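Setting up the Galto litter routine on an Arkent arm

The Galto kit from Bultstead adds a scooping routine to the Arkent bench arm. Allow 70 minutes for a first setup. You will need the arm, the scoop, a litter tray with a raised rim and a small lined bin.

1. Fix the arm base to the right of the tray and run the power and data leads on the side away from the litter.
2. Stand the bin to the left of the tray, with its opening clear.
3. Load the tray and level the litter by hand.
4. Start the controller and select Machala, the slow profile. Jog the scoop over the back end of the tray and save that pose as Home.

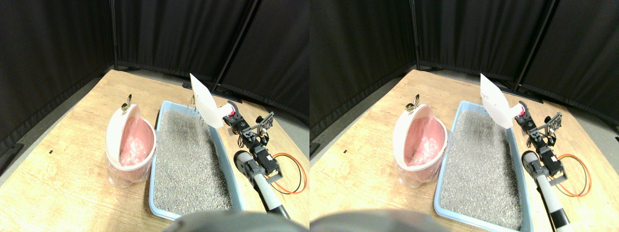

Can the tray be moved once Home has been saved?
Only if Home is saved again afterwards. The arm stores the pose relative to its own base and has no way of knowing that the tray has shifted.

5. Set the blade depth. The default is too deep for a shallow tray - start at the lowest setting and raise it by 2 steps at a time.
6. Run a single stroke and stop. If the controller shows code 143, the wrist has met too much resistance. Reduce the depth and repeat.
7. Save an upright pose at the back right corner of the tray. The routine uses it as the rest position between strokes. 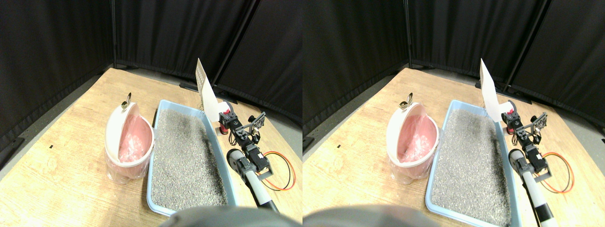

Keep the rest position clear of the rim, as the wrist servo will otherwise hold a load while idle and run warm. Replacement scoops are sold under part number 1868. After fitting one, repeat steps 5 and 6, but leave Home as it is.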